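4.2 Clearing up between jobs

I'll admit I got hooked on this part of the study. Hiyori Kinoshita and I went through 149 diary entries from people who share a work area at Maler, and so many of them were about the same small thing — who leaves what next to the machine, and for how long!
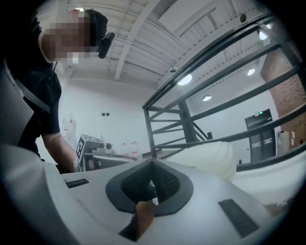 Figure 7. A work area in use.

Most people told us they tidy as they go (their words, and we took them at face value). But 18 entries mention stopping in the middle of a job to hunt for a part, and I was surprised how cheerful they were about it.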